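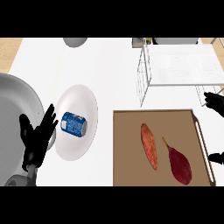 Simulated tabletop task with two black robot hands, a can on a plate and a brown tray.

About Erkton

Erkton compares robot hands, grippers and arm controllers for firms that need figures before they buy. We work from Madholm and Trundale. Each candidate is run in simulation first, on a set of 36 table tasks — the same objects and start positions for every hand. Hardware trials follow on the bench at Trundale.

Our records now cover 454 test runs. Bookings for April are open.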